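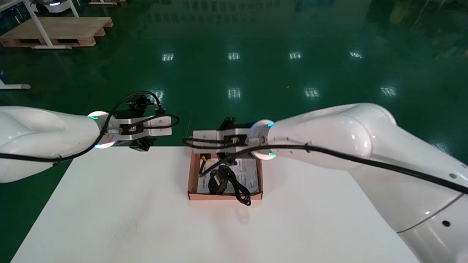 Packing station, Stovholm hall
Gallery / updates from the Prosura data floor

Quick page for the folks at Zernelholm who asked what a collection day looks like. Will add more when there's time. Captions below go with the packing set.

Two arms, one table, one open box. Printed sheet goes in flat, power cord goes on top. Right arm over the box in this one. The cord hanging over the front wall is the sort of start we want more of, so leave it if you get it.

Task name in the log is "cord and sheet". Please dont rename it, the Rai loader looks for that exact string and skips everything else.

Where we are:
816 episodes recorded
400 checked and tagged
50 thrown out, mostly bad sync between the two wrist streams
41 flagged for a second look

Target per shift is still open. Better to get clean ones. If an operator fumbles the cord and recovers, KEEP IT. Those are worth a lot to us, the first model only ever saw tidy grabs and had no idea what to do after a slip. If they fumble and stop, mark it as failed and move on. Failed ones stay in the log too, just under their own tag.

Things to vary between episodes:
- box turned a little, or pushed off center
- cord coiled tight / coiled badly / half out
- sheet face up or face down
- which arm goes first

Things not to vary: table height, wrist camera mounts, overhead lights. We lost most of a morning in December to a mount that had been nudged and it took forever to spot in the playback.

Lights again: the green floor throws them back pretty hard. Fine for the wrist views. For the wide view we're trying a lower exposure, no verdict yet. Old settings are saved under the Stovholm profile if you need to compare.

Tagging notes. Start of episode = first arm movement, not when you hit record. End = both grippers clear of the box. One tag per grasp, left and right seperate. If you can't tell whether the cord is held, tag it unsure and keep going.

Next set is closing the lid on a taller box. Page for that one goes up after the first batch is checked.

Last edit: 4:40 pm, fixed the tag rules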